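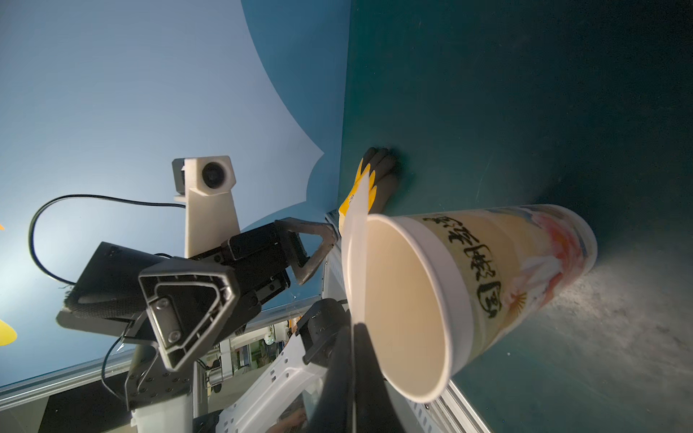 Visita a Stodmont en jornada de puertas abiertas

El 25 de junio de 2019 estuvimos en Stodmont, que abría sus salas al público por segundo año. La entrada era gratuita con inscripción previa. Según la organización se habían apuntado 666 personas, repartidas en turnos de mañana y tarde. A nosotros nos tocó el último de la mañana, con Ans Verbeke como guía.

El recorrido empieza en el almacén de Leemans, la empresa que sirve los vasos de papel. Los reciben apilados y los guardan lejos de la puerta de carga por la humedad. Verbeke explicó que en mayo, el mes de más pedidos, salen 3000 vasos en un solo envío, casi todos para casas de té y puestos de feria. Se pueden tocar las muestras. El papel es más rígido de lo que esperaba y el borde enrollado se nota bien con el dedo.

El modelo que más se comentó en el grupo es uno grande, blanco, con una banda color crema y caracteres chinos en negro. Cerca de la base lleva una flor de loto rosa y blanca, y debajo un pequeño sol naranja. El dibujo es de Guilan Wan, que atendía las preguntas en la segunda sala. Contó que la primera versión llevaba la flor junto al borde y que la bajó para que no quedara tapada por la mano al beber. La caligrafía la hizo primero con pincel, en pliegos mucho mayores que el vaso.

Después se pasa a la sala que prepara Endia, donde se coloca el vaso en un decorado. Las paredes están pintadas de azul cielo, con nubes, estrellas y puntos de dibujo animado, y sobre la mesa hay un cerezo artificial en flor. Es lo más fotografiado de la visita y conviene llegar al principio del turno, ya que solo se entra en grupos de nueve. 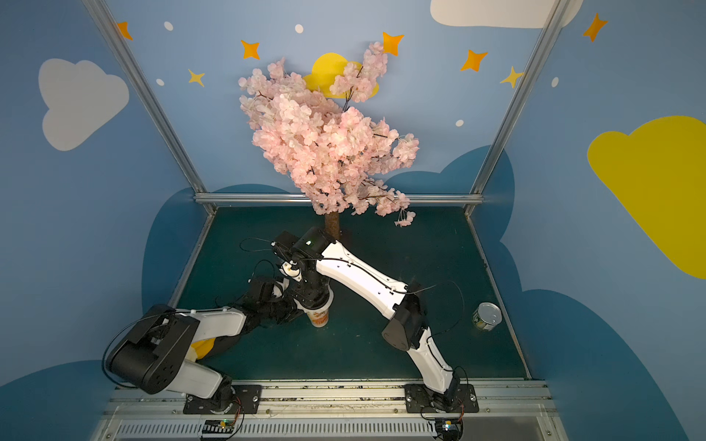
El cerezo artificial y el vaso de papel, en la sala de Endia.

El tronco tiene una textura rugosa que imita la corteza, y la copa es muy tupida, de un rosa pálido. Detrás de las flores asoma una forma amarilla, como una luna, pintada en la pared del fondo. Wan dijo que el cerezo se eligió antes que el color de las paredes.

La visita termina en una cafetería pequeña, con té verde y un bizcocho algo seco. El tramo completo nos llevó más de 7 cuartos de hora, incluida la espera entre salas. Los textos de los paneles están bien escritos, aunque la letra es pequeña.

Para llegar, lo más cómodo es el autobús de Unthorpe, que para frente a la entrada. El aparcamiento se llena pronto.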